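Journal > Winter > Entries

Print this entry | E-mail this entry

11/29/23

Up at 6 to put the bread in before work. The kitchen was cold enough that the dough had hardly moved overnight, so I set the bowl on top of the refrigerator and had coffee. It rose a little. I baked it anyway and it came out flat on one side. The crumb was fine. I had two slices with butter and wrapped the rest in a towel.

I have been keeping this starter going since February. It is the third one I have tried and the only one that has lasted past a month. I feed it with the Corrigan rye when I can get it and plain white flour when I can't. The rye makes it smell like apples. With white flour it smells like paint for a day or so and then settles down.

Walked to Grulier after lunch for flour and salt. They have moved everything again. Baking is where the pet food was, and the pet food is up front by the carts. They had no rye. The man stocking the shelf thought it would be in by the end of the week, but he said the same thing last time. I bought white, a bag of whole wheat, and the coarse salt, and paid with the last of the gift card.

The road by the creek is still closed, so I came home the long way, past the school. Most of the leaves are down and wet. My left boot leaks at the toe. I have known this since last winter and did nothing over the summer, when it would have been easy to have it fixed.

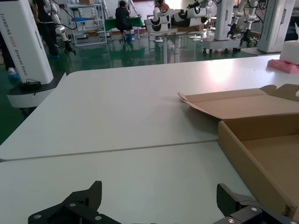
I went back to the bread notes in the evening. I have 14 loaves written down this fall, and the good ones all had a long first rise. I tend to rush that part on workdays. The Gendus book says to go by the look of the dough and ignore the clock, and that is good advice for a person who does not have to catch a bus. I may try mixing it right after supper and leaving it on the shelf over the radiator. The shelf will need clearing first – it is mostly jars and old seed packets.

Also looked up the oven. It is a Tendavness, older than my time in this house, and it runs hot at the back. I turned this morning's loaf halfway through and it was still darker on that side. A thermometer would tell me how far off it is. I keep meaning to buy one and did not think of it once while I was in the store.

Supper was lentil soup and the heel of the loaf. It was almost 6 when I sat down and already fully dark. Rain started while I was washing up. Fed the starter, set it back in its corner, and put newspaper in the wet boot.

Tomorrow: call about the gutter, return the library books, mix dough after supper.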